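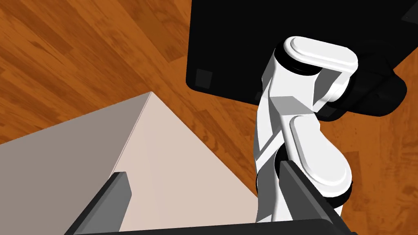
Wood plank floor and black tabletop, with a white robotic arm at right.

FOR RELEASE IN JULY

Saltton Opens as a New Player Region in the World of Fakaria

Harbor town, salt flats and nine hamlets join the shared roleplay setting

SALTTON, FAKARIA — The shared fantasy world of Fakaria will open the coastal region of Saltton to all players this July. The region includes one harbor town, nine hamlets and 136 square miles of salt flats, reed marsh and low grazing land. It is the first new region added to the world since the mountain district of Ñahui.

Fakaria is a text-based roleplay setting written by its players. Members create characters, post scenes in turn and keep a common record of what has happened in each place. There is no cost to join and nothing to download. A new player needs an account, a character sheet and a starting location.

Saltton lies on the southern shore, two days by cart from the river city of Skostthorpe. Until now it has appeared on the map only as a name and a line of coast. Players have mentioned it in passing for years, mostly as the place where the salt comes from, and several older characters list it as a birthplace. Those characters keep their histories. Where an old post conflicts with the new region guide, the old post stands and the guide will be changed to match.

What Is in the Region

The town of Saltton is built on a rise above the harbor. Its lower streets flood twice a year, and the houses there have their doors on the second story, reached by outside stairs. The market is held on the causeway at low tide and has to be cleared before the water comes back. Fighting on the causeway is against town law, and the tide bell is rung whether or not the market has finished its business.

The salt pans run east of the town. They are worked by families who hold their plots by an old grant from the Skostthorpe crown. The grant is written on 139 clay tablets, and 6 of them are missing. Who holds the missing tablets has been left open on purpose, and any player may write toward an answer.

West of the town is reed marsh. The hamlets there stand on timber platforms and are reached by flat-bottomed boat. Marsh people do not use coin among themselves. They trade in rope, smoked eel and lamp oil, and they keep long memories about debts. Travel through the marsh at night is allowed in play but should be arranged with a region moderator first.

Magic in Saltton follows the general rules of Fakaria with one change. Fire workings are weak within sight of the sea, and a character who relies on them should expect to struggle. Water and weather workings are not any stronger than they are elsewhere. This was asked often during testing, and the answer is the same for every character level.

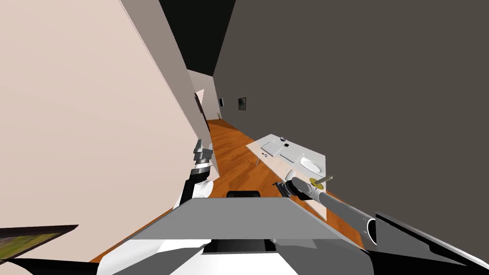 How to Start a Character in Saltton

New players can choose Saltton as a starting location from the first day. Existing players may move a character there by writing a travel post of at least two paragraphs. The road from Skostthorpe is open all year. The mountain road from Ñahui is closed during in-world winter, and characters coming that way must wait for the thaw or go around by river.

Please include the following when opening a topic in the region:

The location, in the topic description
The season and time of day
Whether the topic is open, closed or by invitation
Any content warning that applies

Topics without a location will be moved to a holding board until one is added. They will not be deleted.

Each of the nine hamlets has a short page in the guide with its name, its trade and one unresolved problem. The rest is blank. Players who set three finished scenes in the same hamlet may propose additions to its page, such as a shrine, a feud or a family name. Proposals are read in the order they arrive.

Playable peoples in the region are humans, marshfolk and the hill clans of Ñahui. Marshfolk are new. They are people of ordinary height with webbed hands, and they can hold their breath longer than others but cannot breathe water. Winged characters may visit Saltton but cannot be native to it.

Opening Event

The region opens with a shared event called the Low Tide. The sea has drawn back farther than anyone in town remembers, and the wreck of a grain ship has come up on the flats with its hatches still sealed. The town council wants the cargo. So do the salt families, and a party of clerks is already on the road from Skostthorpe with a claim of its own.

The event runs through the end of July and is open to characters of every level. There will be a separate topic for each side, along with a general topic for characters who would like to watch from the sea wall. Moderators will post the turn of the tide at 8 p.m. each evening. Characters still on the flats at that hour should be ready to move.

What happens to the cargo will be decided by play and entered in the common record when the event closes. If no side has taken it by then, the sea takes it back.

About Fakaria

Fakaria is a player-written fantasy world with a shared map, calendar and history. Its open regions are Skostthorpe, Ñahui and, from July, Saltton. The region guide, map and character sheet are available on the Fakaria boards. Questions about Saltton can be posted in the region help topic — no account is needed to read it, but one is needed to reply.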